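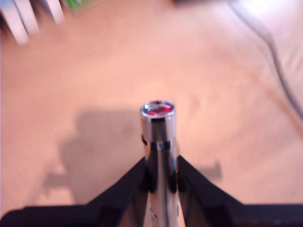 3.2 Collecting demonstrations

Demonstrations were recorded in two ways on the Skellon arm. In the first, the operator held the wrist and moved the arm by hand through the whole task. In the second, the operator sat at the Naranel controller and drove the arm remotely, using only the view from the wrist camera. The view in Figure 2 is typical: the two black fingers close on a slender metal cylinder held upright over a wooden surface, and the tip of the cylinder, with its red interior, stays in sight above the grip. Operators used the tip to judge tilt, and most of them corrected the angle of the wrist before they moved sideways.

Figure 2. Wrist view with a metal cylinder held between the fingers.

The full Bendimstead set holds 1915 demonstrations, recorded by seven operators. Hand guiding gave smoother paths, but the operator's arm often blocked the side camera, and grip force could not be varied during the motion. Remote control was slower — a single pick and place took over two times as long — and the paths contain short pauses where the operator stopped to look. We kept these pauses in the raw data and trimmed them only for training.

Shiny objects needed extra care. Reflections shift as the wrist turns, and the Thongsuk tracker sometimes lost the outline of the object for a few video frames. When that happened we filled the gap from the joint readings and marked the segment. Marked segments were left out of the training loss but kept for the replay tests in Section 4.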